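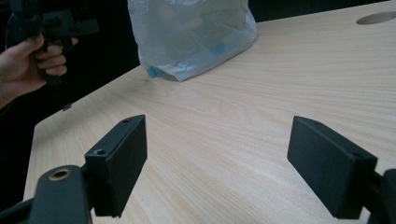 Greer Halliday has spent most of February on the revised moisture schedule for the Gridley mill, and she would like people to stop asking her about stain colors.

"Color is the last thing that goes wrong," said Halliday, who runs drying and grading for Sterkance, a supplier of hardwood panels to furniture shops. "Moisture is the first. A board that leaves the kiln two points too high will move after it is glued, and the shop will blame the glue."

The company operates two kilns at Gridley and a smaller one at Niltendale. A full charge at Gridley is 800 boards. Under the old schedule, six boards per charge were pulled and weighed. The new one calls for 50, taken from every level of the stack.

Halliday said the change followed a poor run last winter, when 591 panels were sent back by a single customer with open joints along the edges. The boards had passed inspection.

"We sampled from the door side, where the air is good," she said. "The middle of the stack was a different climate. Our paperwork was correct and the wood was wet."

Drying time has gone up as a result. A charge that used to come out at 58 hours now stays in for 66, most of the difference being a conditioning step at the end, when humidity is raised to relieve stress in the outer layer. Halliday considers the step overdue. The sales office has raised the matter of the gas bill.

She is less certain about the meters. Sterkance uses a pin meter made by Rennie, and readings are checked against oven-dried samples - a slow method, but the one she trusts. "The meter gives you a number right away," she said. "The oven gives you the right one tomorrow."

Shops receiving panels should leave them stickered indoors for a week before cutting, she added. Few do. The Niltendale kiln moves to the same schedule once its fans have been replaced.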